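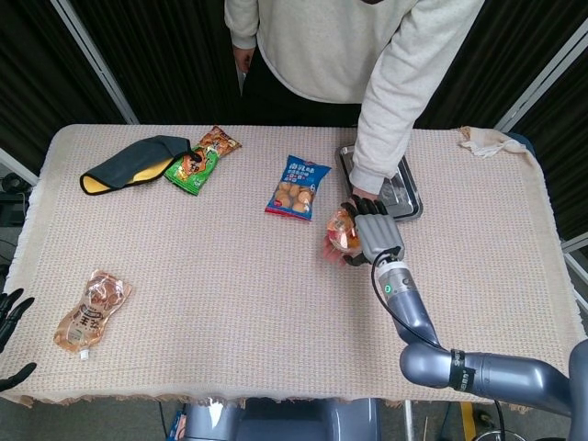
Home | Notices | Minutes | Contact

Minutes of the Travellers' Information Group
Wednesday, 10 am, Castex office

Chair: Cameron Prendergast

1. Last minutes
They were read and accepted with one correction: the flight number to Daltitz was written wrongly.

2. Customs leaflet
The leaflet on what travellers may carry into Chambi is now out of date in two places. Honey and fresh fruit must be declared at the counter, also when they are only for eating on the way. Cameron will rewrite the paragraph on medicines and will put the doctor's letter first. We printed 427 copies of the old leaflet and 151 are still in the cupboard. It was agreed to recycle them.

3. Baggage at Plukov
Members have complained that the transfer desk at Plukov asks people to collect their bags and check them in again, but the airline's page says the opposite. The chair has written to the airline and did not receive an answer yet. Until then the web page will say: please ask at your departure airport.

4. Other business
The colour of the new leaflet was discussed. No decision.

Next meeting in November, same hour. The meeting was closed at 11.20 am.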